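3.2. Disposición del almacén y superficies de apoyo

El estudio se realizó en el almacén de piezas pequeñas de Tovby, en Prusia. El local se organiza en torno a un pasillo de suelo gris liso con estanterías metálicas a ambos lados, en las que se guardan cubetas de plástico azul (figura 3a). El inventario recoge 496 referencias, repartidas según el esquema de Kamel. 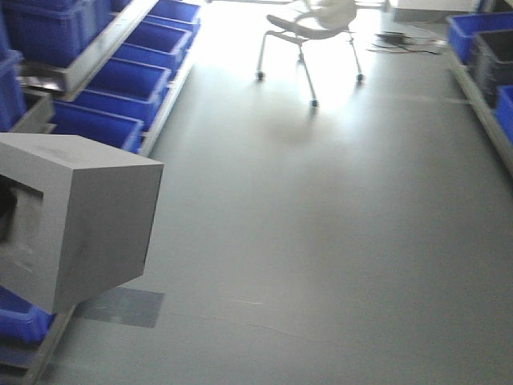
Prusia, enero

La asignación de referencias a cubetas siguió un criterio de frecuencia de salida: las de mayor rotación ocupan los niveles accesibles sin flexión del tronco. Cada cubeta admite una carga máxima de 6 kg. El código de posición —estante, nivel, hueco— se registró en la aplicación Pruketti antes de cada reposición. El contraste entre el azul de las cubetas y el gris de los estantes facilita la lectura de los huecos a distancia.

Las superficies de apoyo son de acero inoxidable pulido. El material refleja el color de la cubeta situada encima y presenta arañazos finos (figura 3b), un factor que conviene considerar al elegir la iluminación.
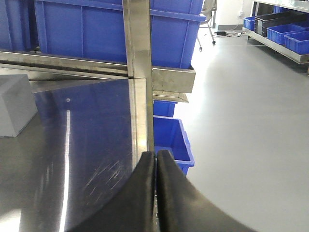
Tiempo de lectura: 6 minutos

Para estimar el efecto de los reflejos se repitió la lectura de etiquetas en más de 200 posiciones, con la luz natural del fondo y sin ella. La revisión de los registros corrió a cargo de Reda El Fassi. El contraluz es acusado al mirar hacia el extremo del pasillo, donde se encuentran una silla de oficina clara y varios cables en el suelo (figura 3c).
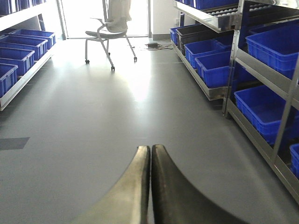
3.3. Procedimiento de reposición

Cada serie constó de 30 reposiciones consecutivas. El operario partía siempre del mismo extremo del pasillo y devolvía la cubeta a su hueco antes de iniciar la siguiente. Las devoluciones a un hueco distinto del asignado se anotaron como error de posición.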